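Workshop > Household tips > Bedding and laundry

Laying a bed sheet with two grippers: what held and what slipped

17/08/2019
By Liya Admasu
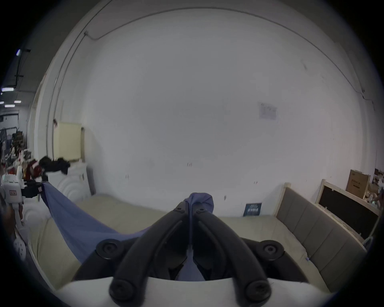 Why a bed sheet is a hard job

A box has sides and a cup has a rim. A sheet has no fixed shape, and it changes every time you touch it. For a machine that works from camera views, the corner it wants may be folded under, or lying flat against cloth of the same color.

Yabsira Tufa and I spent part of August on this at the Siderdale workshop. We wanted to know whether a bunched pinch or a flat pinch gives better control of a sheet over a mattress. The tips below come from that work, and most of them are useful if you make beds by hand too.

How we ran the comparison

Each method got 15 tries on a bare mattress with a plain sheet. One gripper held a far corner and stayed put. The other took hold of the cloth, pulled until the sheet lifted, and lowered it again. We counted a try as good if the cloth stayed in both grippers until it was down and no edge had folded under.

The bunched pinch gave 13 good tries. The flat pinch, with the fingers closed on a single layer, gave 2. Most of the flat tries failed at the same point, when the sheet came tight and the single layer slid out of the fingers.

Fifteen tries is a small number and we used one sheet. I would expect the gap to shrink with a thicker cloth. Prestden, where the next set will be run, has flannel and jersey to try.

Take a bunch

Gather the cloth into a small knot and close on the knot. The folds give the fingers something to press against, and a little cloth standing above the fingertips helps keep it from sliding out. The cost is a few creases at the corner, which a hand will smooth in a second. Our machine doesn't smooth them yet.

Fix one corner before moving the other

Moving both ends at once made the middle of the sheet swing, and we lost track of the lower edge. With one end still, the sheet makes a triangle that is easy to follow. If you are alone with a large sheet, tuck one corner under the mattress first and walk the opposite corner out.

Pull until the top edge is straight, then stop

Watch the upper edge. Once it runs straight between the two holding points, more pulling only loads the fingers. Let the lower part sag. A sagging edge will drape over the mattress when you lower it, while a sheet pulled tight all over tends to jump when it is released.

Lower slowly, and open the fingers last

We first opened the fingers while the cloth was still a little above the mattress, to save time. The corner curled under more often than we liked. Now the fingertips touch down first, wait, and then open. The whole motion is slower – I think it is worth it.

Start with a bare mattress

Strip everything off, including the pad. A loose pad moves with the sheet and you can't tell which one you are pulling. A sheet that contrasts with the mattress also makes the edge much easier to find, for a camera and for tired eyes.

Keep notes the same way each time

Yabsira wrote down the grip, the result and one line on what went wrong, in that order, for every try. The notes are kept in a plain text file called Livell, after the shelf where the first paper copy was left. Our target is 500 tries over several fabrics before we change anything in the fingers.

Still to do

Fitted sheets. The elastic pulls the corner back as soon as the tension drops, and neither pinch has been tested on it. Pillowcases come after that, if there is time.

Contact: Liya Admasu, Watkins Household Workshop Notes | Copyright 2019 Watkins | Back to top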